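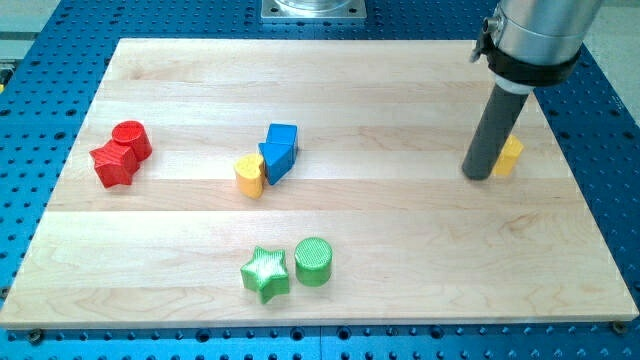 So the Lamska starter kit finally has a permanent home in my workshop, and I've been putting off writing about it because I keep playing with it instead! I went for the tabletop pushing set, the one with the 3D-printed shapes (stars, hearts, cylinders, a cube and so on), and you drive the arm with plain little scripts.

Let's talk money first. It was $2,040 for the software and the add-ons, arm not included, and the full bundle from Skundley is $3,557, so shop around a bit. Femke Visser had warned me that setup eats a weekend, and she was right. Calibration alone has 9 steps, and I did step four twice (my fault, I skipped a page).

What I love is how simple the tip is. It's just a rounded rod, no fingers, so everything is nudging. Blocks that touch each other are the tricky bit, and I've spent whole evenings on scripts for pulling two reds apart without shoving both toward the edge.

My gripe is the manual, which reads like it was written for someone who already owns one. Support did write back by the next morning, though. I'll post my scripts in January once I've cleaned them up.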